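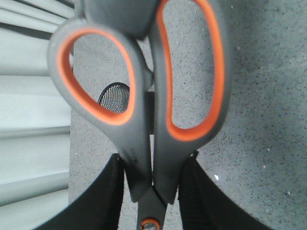

Gray and orange scissors, handles up.

Naststead Desk Things: README

Welcome, and thank you for opening this file before the others (most people go straight to the folders, and we have done it ourselves plenty of times). Naststead Desk Things is a small collection of notes and pictures about ordinary items that live on a counter or a desk and get put away at the end of the day. This part of it covers two of them, a pair of scissors and a black mesh pen holder, and the simple business of one going into the other and coming back out again.

It started in January as a page inside a larger household set called Hodach, which was mostly about kitchens and drawers. The desk items kept getting lost among the saucepans and the tea towels, so we pulled them out and gave them a home of their own. If you have an older copy of Hodach, the desk pages in it are the same as ours up to that point, and you can safely delete them.

What is in the folder

There are 190 entries in all. Each one is a picture with a short plain note beside it saying which item it is about, whether the holder has anything in it, and which way up the item is. Of these, 42 show the scissors standing in the holder. The rest show the holder with nothing in it, or the scissors out of it, or something else from the desk altogether, and the notes will tell you which.

The items

The scissors have gray handles with bright orange linings inside the finger loops, and the two loops are different shapes, one rounder and one long and narrow. We mention it because it matters more than you would think when you write a note about them. Please say "rounder loop" and "longer loop" and leave "left" and "right" alone, as those swap over the moment anyone turns the scissors around. We had a lovely muddle over this in the first version and would like to spare you another.

The holder is a plain cylinder of black wire mesh with a solid rim and a solid band at the base. Some of our older notes call it a cup, some a pencil cup, and a few a pot. They all mean the same thing. We settled on "holder" for version 2 and fixed the notes we could find, but if you come across a stray "pot" you haven't discovered a new item, I'm afraid.

The counter is gray and speckled, with a polish on it that picks up whatever light there is. Pale streaks on the surface are reflections and don't need a note.

How we store scissors

Blades down, handles up. They're allowed to lean, and they nearly always do, since a pair of scissors on its own in a wide holder has nothing to prop it straight. A leaning pair counts as put away. Scissors lying across the rim do not count, and neither do scissors on the counter beside the holder, however neatly they have been set down. 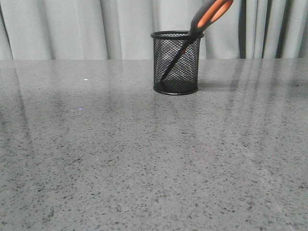

How to write a note

Keep it short and say what you see first. "Scissors in holder, handles up, leaning" is a perfectly good note. After that you may add anything you like about color or wear, and we're always pleased when people do. Because the mesh can be seen through, you can often follow the blades down inside the holder, and in that case please add the word "through" so that searches pick it up.

Use "empty" only when there is truly nothing in the holder. The bottom of the mesh looks darker than the top in most of the pictures, and it is very easy to take that shadow for an eraser or a bit of something left behind. Look twice at the base before you write anything down. If you still can't tell, write "unsure" and carry on to the next one, and someone with fresh eyes will come back to it after lunch. 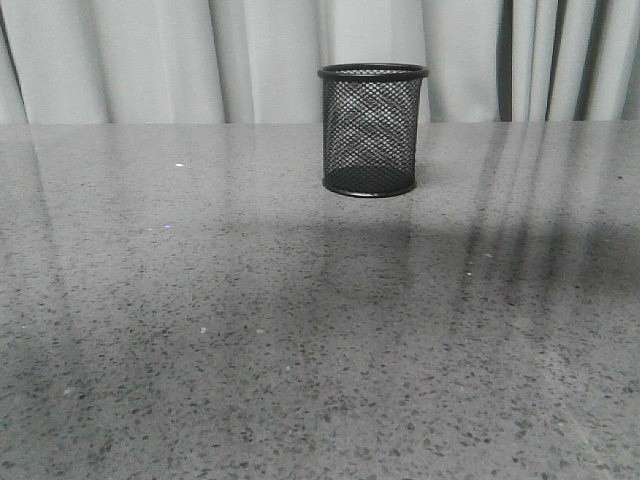
Rocha wrote to us that the word "empty" wasn't enough, and asked for a second word to mark a holder that is waiting for its scissors, as opposed to one that simply isn't in use. We went back and forth on it for quite a while. For now a single "empty" stays, and you can put the rest in the free text line if you know it.

Known gaps

There are only 6 entries made in the evening, so if you care about lamplight you'll find us rather thin. We also have very little on holders with a lot of pens in them. The Wanlow set is meant to cover crowded desks, and when it's ready we'll add a pointer to it in this file.

Changes

Version 2: "holder" used throughout, loop names added, duplicate notes taken out.
Version 1: first copy, moved over from Hodach.

Corrections are very welcome. Please give the entry number and the wording you'd like to see, and leave the old note in place until we've had a chance to read both.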